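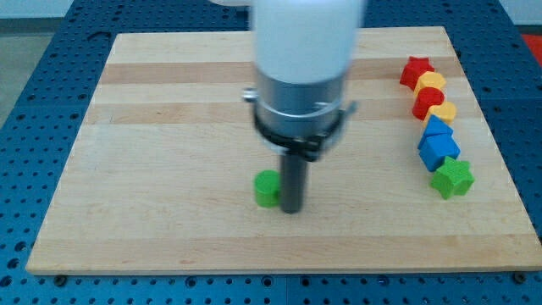
Elli Seppälä

Report on the visit to the Bornstead open day, 6 September 2023

I went to the open day as part of the automation module. Our group had been asked to pick one demonstration, stay with it long enough to understand it, and write down how it was set up, how it was run and what we would change. I picked the pushing demonstration in the second hall. Segundo Cabrera took the packing line on the floor above and his report is handed in separately.

The setup

The arm is mounted at a blue perforated table. A board of pale and darker wooden strips lies on the table and all the work is done on top of it. The tool is a single dark grey rod pointing straight down, so the arm cannot pick anything up. It can only push. The blocks are coloured shapes of the sort found in a child's shape sorter: stars, a cylinder, a triangular one and so on, in red, yellow, blue and green.

The staff called the station Gitari, which is also the name of the program that runs it. The arm is given a short instruction such as "move the green cylinder to the left edge" and has to do it without disturbing the other blocks. I had expected a gripper with two fingers. The man running the station said they started with one in July and changed to the rod when they decided to study pushing alone. A block that is held goes where the hand goes. A block that is pushed can turn, slide off to one side or stop early, and the program has to correct for this as it goes along.

How the demonstration was run

Each run began with most of the blocks parked at the right of the board and one placed in the open area. Visitors could choose an instruction from a printed sheet. A run was stopped after 30 seconds if the block had not reached its place. I watched 10 runs from start to finish and noted the result of each one.

In 6 of the runs the block ended where it should. In two the time ran out with the block still moving in the right direction. In one the rod came down too close to a star and knocked it round, and in the last one the block was pushed past its target and then had to be fetched by hand.

The round block was the easiest to follow. It has no corners, so it does not matter which side the rod touches, but a push slightly off centre still sends it away at an angle. The arm dealt with this by making short pushes, lifting, and coming down again in a new place. With the stars it was slower. The rod sometimes settled between two points of the star and then the push was quite steady, and sometimes it met the tip of a point and the star turned on the spot.

What we were told about the data

The program learned from recorded runs in which a person steered the arm. There were 1,567 of these at the time of our visit. The recording was done by students from the Hou laboratory, in shifts. I asked if the recordings where the person made a mistake were thrown away, and the answer was that they are kept as long as the person then put it right.

A second station, Istent, used the same method with a softer tool. It was switched off for repair while I was there, so I have nothing to report on it.

What I would change

The instruction sheet was hard to read from behind the rope and I missed what was being asked in the first run, which I have left out of my count. A screen showing the current instruction would help. I would also have liked to see the same instruction repeated several times. Every visitor chose a different one, so my results cannot say which shapes are hardest, only what I saw.

Segundo and I compared notes on the train back. The packing line was much faster, but it handled one kind of box all day.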